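Stuck in Orklow, is my save broken?

I'm 11 hours into Triltbridge and the lift won't open – any ideas?
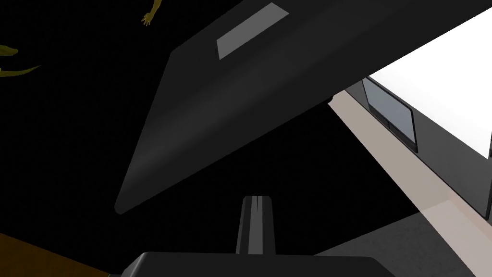 Dark grey slab, rendered

Kinsella fan, 2 answers

Mine did that too. Go back to Rumadville and sell something.
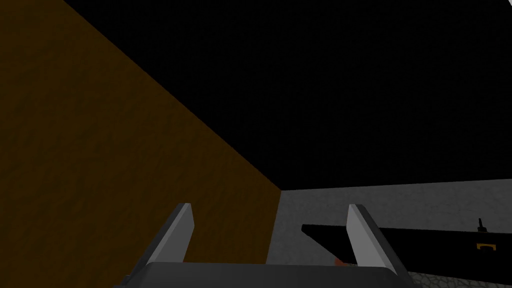

Do I lose my coins if I reload?
You keep everything up to the last bench.

Second answer: you need 300 coins before the lift works, and I was on 83, so I went off fishing
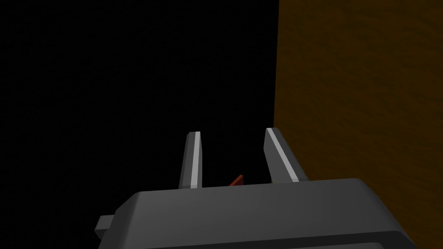 for a bit and got the rest by November. Great game though!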